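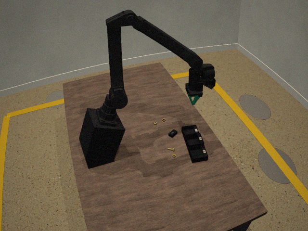
*나무 탁자와 검은색 로봇 팔, 렌더링 이미지*

**제이너(Zaner), 가정용 목재 오일 '오르덴(Orden)' 11월 출시**

안녕하세요, 제이너에서 목재 마감재를 만드는 원상욱입니다. 보도자료는 원래 홍보 담당자가 쓰는 건데 이번에는 제가 쓰겠다고 우겼어요. 3인칭으로 점잖게 쓰려다가 두 줄 만에 포기했으니 기자님들은 필요한 대목만 편하게 가져다 쓰시면 됩니다!

제이너가 11월에 가정용 목재 오일 '오르덴'을 내놓습니다. 식탁, 책상, 선반처럼 실내에서 쓰는 원목 가구에 바르는 침투형 오일이고, 색은 투명 한 가지예요. 용량은 600mL 캔과 50mL 소병, 2종입니다. 첫 생산분은 캔과 소병을 합쳐 2,323개이고, 목공용품점 러스튜터(Rustuter) 매장과 온라인몰에서 먼저 판매합니다. 가격은 출시 당일 러스튜터 온라인몰에 올라갑니다.

### 왜 또 오일이냐고 물으신다면

저희는 그동안 가구 공방에 들어가는 대용량 제품만 만들었어요. 그런데 공방에서 식탁을 사 간 분들이 자꾸 저희 회사로 전화를 하시는 거예요. 컵 자국이 났는데 어떻게 하느냐, 사포는 몇 번을 써야 하느냐, 지난번에 바른 게 아직도 끈적거리는데 괜찮으냐. 전화를 받다 보니 (제 자리가 하필 대표전화 바로 옆입니다) 대부분 비슷한 데서 막히시더라고요. 너무 많이 바르고, 덜 닦아내는 거죠.

오일은 나무가 먹을 만큼만 먹고 나머지는 표면에 남습니다. 남은 걸 그대로 두면 끈적한 막이 생기고 거기에 먼지가 앉아요. 그래서 오르덴은 처음부터 묽게 만들었습니다. 천에 조금만 묻혀도 넓게 퍼지고, 닦아낼 때 힘이 덜 들어요. 대신 한 번 발라서 번쩍번쩍 광이 나는 걸 기대하시면 실망하실 겁니다. 은은하게 결이 살아나는 정도가 저희가 원한 마감이에요.

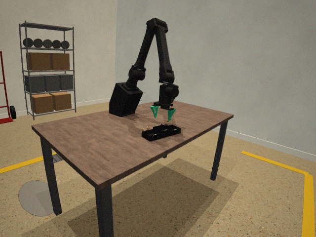

시험은 가구 공방 유(Yoo)에서 맡아 주셨습니다. 참나무, 호두나무, 물푸레나무 판재에 각각 발라 보고 커피와 간장, 김칫국물을 흘려 두었어요. 커피와 간장은 금방 닦으면 문제가 없었는데 김칫국물은 만만치 않았습니다. 물푸레나무처럼 밝은 나무에서는 오래 두면 옅은 붉은 기가 남더라고요. 이 내용은 설명서에도 그대로 적었습니다. 김치는 흘리면 바로 닦아 주세요, 정말로요.

### 바르는 법

1. 마른 천으로 먼지를 닦고, 거친 부분은 고운 사포로 결을 따라 가볍게 문지릅니다.
2. 보풀 없는 천에 오르덴을 조금 묻혀 얇게 펴 바릅니다.
3. 잠시 두었다가 깨끗한 천으로 표면에 남은 오일을 모두 닦아냅니다.
4. 하룻밤 말린 뒤 같은 방법으로 한 번 더 바릅니다.

쓰고 난 천은 뭉쳐서 쓰레기통에 넣지 마세요. 오일이 마르면서 열이 나기 때문에 저절로 불이 붙을 수 있습니다. 물에 충분히 적신 다음 뚜껑 있는 금속 용기에 담아 두었다가 거주 지역의 배출 기준에 맞춰 버려 주세요. 캔 옆면에 빨간 글씨로 크게 넣어 두었고, 디자이너가 글씨가 너무 크다고 했지만 안 줄였습니다.

래커나 우레탄으로 코팅된 가구에는 맞지 않습니다. 오일이 스며들지 못하고 겉돌아요. 우리 집 식탁이 어느 쪽인지 모르겠다 싶으면 안 보이는 아랫면에 물을 한 방울 떨어뜨려 보세요. 물이 천천히 스며들면서 색이 진해지면 발라도 되는 나무일 가능성이 높고, 물방울이 동그랗게 그대로 있으면 코팅이 되어 있을 수 있습니다. 그래도 헷갈리면 50mL 소병으로 구석부터 시험해 보시길 권합니다. 소병은 딱 그러라고 만들었거든요.

### 매장 시연

출시에 맞춰 러스튜터 매장에서 오후 2시에 시연회를 엽니다. 제가 직접 가서 바르고 닦고 다 할 거예요! 집에서 쓰시는 도마나 작은 쟁반을 하나 들고 오시면 그 자리에서 같이 발라 볼 수 있습니다. 날짜와 신청 방법은 러스튜터 온라인몰 공지에서 확인해 주세요. 바른 물건은 덜 마른 채로 가져가셔야 하니 담아 갈 상자를 챙겨 오시면 좋습니다.

취재나 제품 시험용 견본이 필요하신 기자님은 제이너 대표전화로 연락 주세요. 아마 제가 받을 겁니다.

**보도자료 담당:** 제이너 원상욱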